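The Second Arm Problem
How a small team in Feltow is teaching planning software to share a table

Getting one robot arm to pick up a plate is, by now, something a good student can manage in a semester. Ask two arms to work over the same table and the trouble starts. Each one is an obstacle to the other, and the obstacle moves!

That's the puzzle behind Orkgate, a motion planner written at the Ratcombe lab in Feltow, and I've been hooked on it since I first saw its logs. Most planners I know treat a pair of arms as one big machine with twice the joints. It's a clean idea, but the search gets huge, and a late change on one side throws out the plan for both. Orkgate plans each arm alone, then bargains. Every arm books the space it will sweep through, slice by slice, 60 slices to a second, and when two bookings clash the cheaper one to change gives way.

The clever part is how little gets redone. The team's test set has 444 kitchen tasks (hang a mug, rack a plate, open the oven), and in 229 of them the planner never had to touch more than one arm's path. I spent a happy hour scrolling through the rest, watching bookings slide past each other like cars at a merge.

Perception feeds the same system. Pegs and rims are the hard cases, thin things that depth sensors like to lose, so the Žukauskas filter keeps a guess about each edge alive until a second view confirms it or kills it.

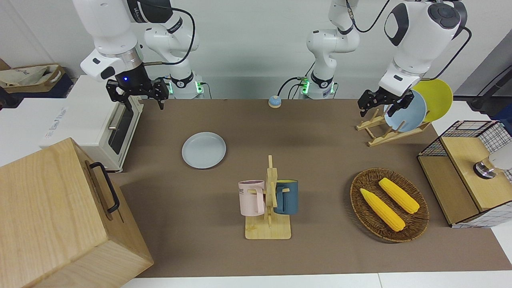
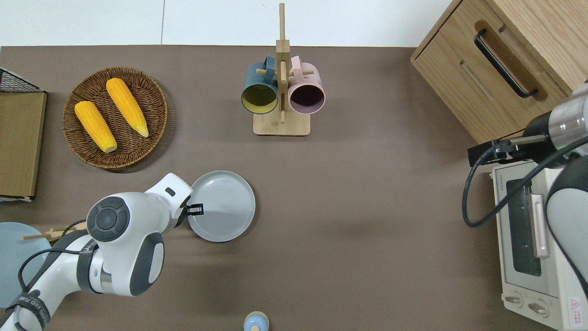

What comes next is speed. A fresh bargain takes 98 milliseconds on the lab's desktop machine, fine for a slow reach and too long for a handover, where both grippers want the same few inches of air. A rewrite of the booking table is due in November, along with a viewer that lets you drag a clash back and forth in time. I've already asked for a copy.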